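The soft grip, and the hard sell

The brochure for Arkum's new gripper promises 1,000 grocery items and no tool changes. I have read brochures like it before, so in September I went to the Bendlow test shop to see the fingers work next to their cheaper rival from Nolum.

Lahcen Ait Ali, who runs the bench, had set up 18 packages for each gripper. Boxes were easy for both. Film-wrapped goods were another matter. The Arkum dropped nine of its 18, and the Nolum did no better. "They both look great on a can," Ait Ali said.

Arkum's answer is that the controller needs tuning. Maybe so. But tuning takes an engineer, and an engineer is the cost these things are supposed to save. Anel Masilela, who buys equipment for the grocery shipper Godinho, has heard that answer from three sellers. She now asks for the drop count before she asks the price.

The wrist camera bothers me more. It is sold as the feature that lets the arm see what it is doing, and up close it mostly sees the gripper.
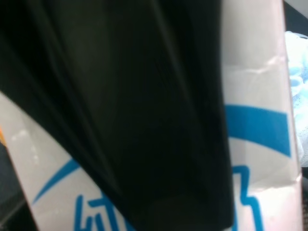

The wrist camera's view of a white package with blue printing. The black finger hides part of the lettering.

Masilela wants a second camera off to the side, which neither price includes. Godinho has put off its order until spring, and Ait Ali is still waiting for Arkum to send the new controller settings.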